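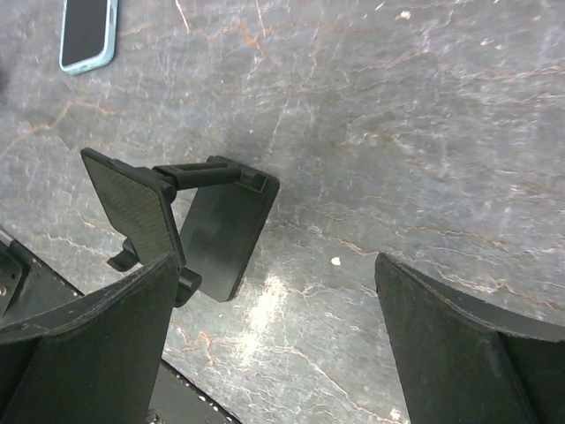 Ticket 352
Opened: 16/11/2024
Project: Tarkum (student robotics club, household tasks entry)
Affects: left and right arm, wrist cameras
Priority: medium
Status: open, workaround in place

Problem
The arm closes on the folding phone stand, lifts it a short way and then loses it. The stand turns round its pivot while the fingers are closing, so by the time the grip is reported as good the pads are holding one plate near its edge and nothing else. It happened on 3 of 7 tries. The mug task on the same build has no such trouble.

What we expected
The stand should be picked up by the slotted bar between the two plates, lifted clear and put down next to the phone. The rules for the Itness round say that it may be folded or open when it is handed over, so we can't just fold it flat first.

Setup
Control software is the Wanell branch, unchanged since the last practice. Grip force is at the club default. Both arms were homed before the run. The stand is the black one from the club box.

Steps to repeat
1. Load the phone stand task.
2. Put the stand down half open, with the bar facing the gripper.
3. Start from the high pose and let it run without help.
4. Watch the stand as the second pad touches.

Log
First check was the force. Lowered it by a third and the stand slipped out straight away. Put it back.

Second check was the wrist camera view. Black stand, black shadow, dark pads, and a lot of veins in the stone. The detector draws one box round the whole stand and aims for the middle of the box. With the stand half open the middle of the box isn't on the bar at all. We think this is most of the fault.

Third check was glare. Moved the lamp and ran it again. The box was a bit steadier, but the aim point was still wrong.

Fourth check was timing between the arms. Ran the mug task to see if both arms were keeping up with each other.

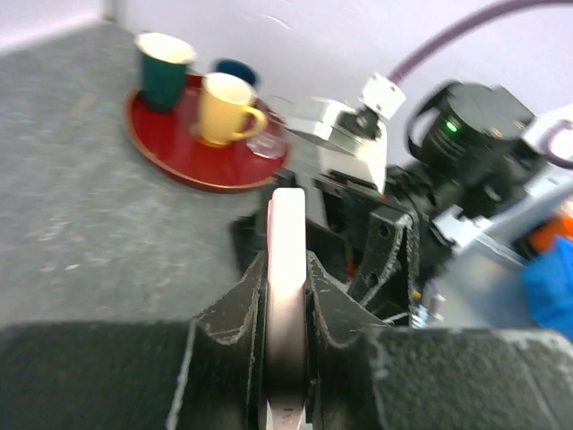 No delay found in the joint logs for either side. The controller loop sits at 1,000 cycles a second and did not drop any. Timing is ruled out for now — please don't reopen it without a log to go with it.

Fifth check was the pads. Wiped them down and tried the stand again. No change that we could measure.

Workaround
Set the aim point by hand in the Mellor config file (grasp_offset) and start with the stand fully open. It held on every try after that, but it only works for one starting position, so it won't do for the competition.

To do
Label the bar as its own part and retrain the detector. Roughly half the old pictures can be used again, the rest show the stand folded.
Add a check after the lift, so that the arm stops if the stand has turned.
Ask the organisers if a stand of another colour is allowed.

Related: the slow homing ticket from May, closed. Same arms, different cause.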